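We finally had our club golf day up at Brorkilness on Tuesday, November 9, 2021, after putting it off since May, and my legs still haven't forgiven me.

I was out with Keyvan and Mehrangiz in the second group. I'd borrowed a set of clubs from my brother-in-law and they were far too long for me, so I spent the first few holes hitting the ground a good foot behind the ball. Keyvan kept very quiet about it, bless him. Mehrangiz did not!

The sixth is the one everyone warns you about. You hit over a dip full of gorse and the wind comes straight at you off the water. I lost 3 balls there, one after another, then gave up and walked round to the green with a cup of tea from my flask – best decision of the day.

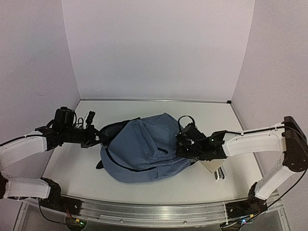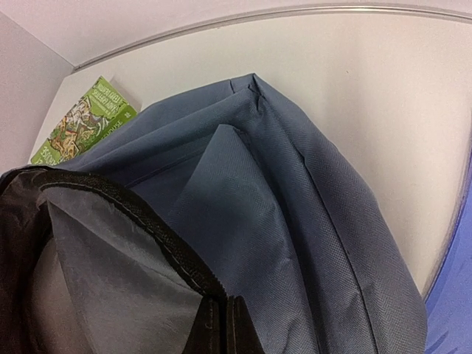
Mirkberg Social Golfers – Outings and Away Days

Lunch was soup and enormous cheese rolls, and we stayed in the warm a bit longer than planned (the second helping of crumble was my fault). By the time we got going again the light was already getting low, so we only played six more holes and called it a day.

Sze-wing won the nearest the pin with a shot that bounced off the bank and stopped two feet from the hole. She says she meant it. Farhad won the main prize again, by more than 6 shots this time, and I think we should make him play left-handed next year.

Nazanin is sorting out the next trip and would like to know who needs a lift, so drop her a message if that's you. I'm in, but I'm bringing shorter clubs and a thicker hat.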